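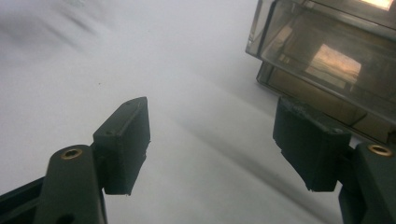 How long should a branch library keep a donated local history collection before deciding what to catalog?
Undora Public Library reviews every donated collection within nine months of receipt, and no item leaves the building until that review is signed.

Speaker notes: Receiving and Reviewing Donated Local History Material
Regional Library Services Day, Eynon Conference Center
Saturday, July 29, 2023

Slide 1. Opening
Welcome attendees on behalf of the library. State that the session covers paper records, photographs, and bound volumes. Audio and film are handled under a separate policy and will not be discussed. Handouts are on the table by the door. Questions are welcome at the two marked points in the talk.

Slide 2. Background
The library began accepting family and business papers when the Lolier Mill office closed and its ledgers were offered to the town. There was no written policy at the time. Material was accepted on a handshake, and several early gifts have no paperwork of any kind. Staff are still writing to the families concerned.
The local history room now holds 817 cataloged items. A further group of boxes, mostly from the Trivinov farm, is waiting for review.
Pause on this slide long enough for people in the back rows to read the shelf plan.

Slide 3. The gift agreement
Every donor signs a gift agreement before material is unpacked. The agreement is a single sheet and covers ownership, copyright where the donor holds it, and the donor's wishes for anything the library declines. The last point causes the most difficulty when it is left blank. Donors may ask for items to be returned, offered to another library, or recycled. Staff should read that section aloud with the donor.
The library does not give a dollar value for any gift. Donors who need one for tax purposes are referred to an independent appraiser.

Slide 4. First inspection
Boxes are opened in the receiving room, never in the public reading room. Staff look for mold, insects, and damp. Any box with a musty smell is bagged and set apart until it has been checked by a second person.
Original order is kept. If letters arrive tied in bundles, the bundles stay together, and a note is made of how they were tied. Metal paper clips are removed only when they have begun to rust.
First point for questions.

Slide 5. Deciding what to keep
The library keeps material that relates to the town or the townships next to it, that is not already held in the same form, and that the public will be allowed to use. Newspaper clippings are normally declined when the full run is available on microfilm. School yearbooks are accepted only where there is a gap.
Mention the Lolier payroll books as a difficult case. They contain wages and home addresses, and the library held them closed to readers while the board considered the matter. They are now open, with the most recent volume withheld.

Slide 6. Storage and cost
Acid-free boxes and folders are purchased once a year. The current allowance is $300, which must also cover pencils, labels, and cotton tape. Branches with smaller allowances may wish to place joint orders. The regional office can supply the order form.
Shelves should be kept clear of outside walls and heating pipes.

Slide 7. Public access
Readers register at the desk and use one folder at a time. Pencils only. Copies are made by staff. Phones may be used for photographs of single pages once the reader has signed the copyright notice.

Slide 8. Next steps
The revised policy goes to the library board in November. Branches that wish to comment should do so in writing through the regional office. Copies of the gift agreement may be adapted freely, with the library's name removed.
Second point for questions. Remind attendees that the afternoon session on newspaper indexing begins in the same room, and that coffee is served in the lobby.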